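Report to the Cistdale Shared Workshop on the Folding Tool

The following account is submitted by the undersigned member in respect of the home build registered under the name Clostix.

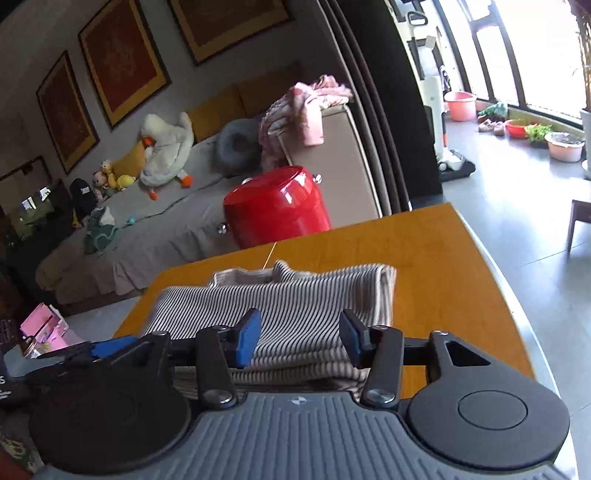

A reader of the first draft, replying under the name Bepari, asked why a tool intended to fold clothes should be held in the hand at all, when the workshop had approved a machine that would do the folding by itself. The objection is noted. The member's answer is that the machine must first be shown, and that the showing has to be done with the same fingers the machine will later wear.

The build was registered in February. The application stated that the member lived alone, owned an unreasonable quantity of knitwear, and wished to construct an arm capable of putting it away. Section 3 of the form, headed Purpose, allowed 100 words. The member used nine of them and was asked to use more.

The two fingers carry blue rubber pads. An earlier pair, cut from a bicycle inner tube, left gray marks on a pillowcase and was withdrawn. The linkage arms were remade after the holes were found to have been drilled for the wrong screws, a fault which the member first attributed to the supplier, Stotach, and subsequently to the member. An apology was sent to Stotach by mail. No reply has been received.

Trials were conducted at home, on the wooden table, in the mornings. The standard article for these trials was a striped knit garment with a ribbed collar. It had belonged to the member's mother, who folded it in a manner the member has never been able to reproduce: sleeves inward, one turn from the hem, and a last pass of the flat hand across the stripes. The workshop's rules require that test articles be of no value. The member did not declare the garment at the time and wishes to do so now.

By the end of the summer the log contained 2448 folds. The rules call for 3000 before an arm may be attached. Bepari has observed, in a second reply, that the later entries take much longer than the early ones, and has asked whether the pads are wearing. The pads were inspected and are in good order. The entries take longer by choice. The member had begun to include the last pass of the hand - which the tool, having two fingers and no palm, performs poorly, with the tips held closed and drawn from left to right.

It is therefore requested that the remaining folds be permitted to proceed at the present rate, and that the arm, which is complete and is stored on shelf 3 under a sheet, remain there for the time being.

The member further requests the return of the inner tube.

Submitted at Cistdale, 10 Oct 2022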